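A recolha de roupa de Iltby volta em agosto, e desta vez fica mesmo ao pé de casa! O ponto de entrega passa para a antiga loja Jamside, que abre às 12 horas de segunda-feira e recebe roupa de cama, calças, casacos e almofadas durante 3 semanas. No ano passado foram 373 caixas, e a meta agora é chegar às 3.000 peças — eu cá já comecei a fazer a minha parte.

Comecei, como sempre, por despejar tudo em cima da cama (quem é que tem mesa para isto?). Calças de ganga que não visto desde o inverno, um edredão que continua indeciso entre ir e ficar, e uma caixa de cartão aberta à espera junto ao roupeiro. Na Jamside aceitam a roupa dobrada em caixas ou em sacos fechados, com um papel a dizer se é de adulto, de criança ou de cama. Edredões também entram, desde que venham lavados.

Ernő Mészáros, que trata das entregas, pediu-me só que avisasse de uma coisa: cabos, carregadores e pilhas não vão na mesma caixa. Para esses há um caixote à parte, logo à entrada, e o que lá cair segue para a oficina Oláh, em Mislow. Sapatos, este ano, não — falta espaço na arrecadação e ficam para a recolha de outono.

Quem não puder ir durante o dia pode deixar as caixas até às oito da noite, pela porta do lado. Eu levo a minha na segunda, se conseguir fechá-la!
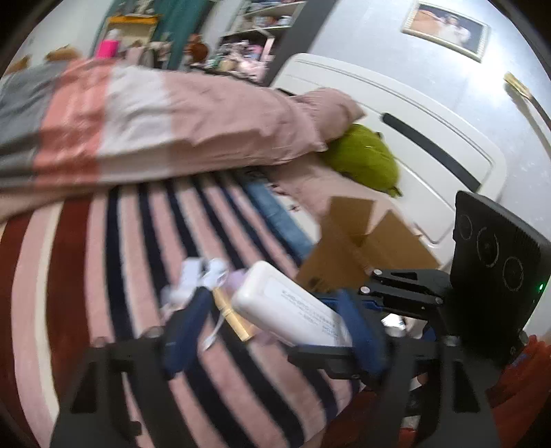 Gizella Szűcs: E as capas de edredão sem o par de fronhas, também aceitam? Tenho duas em casa, lavadas e passadas, e no ano passado disseram-me que só queriam conjuntos completos.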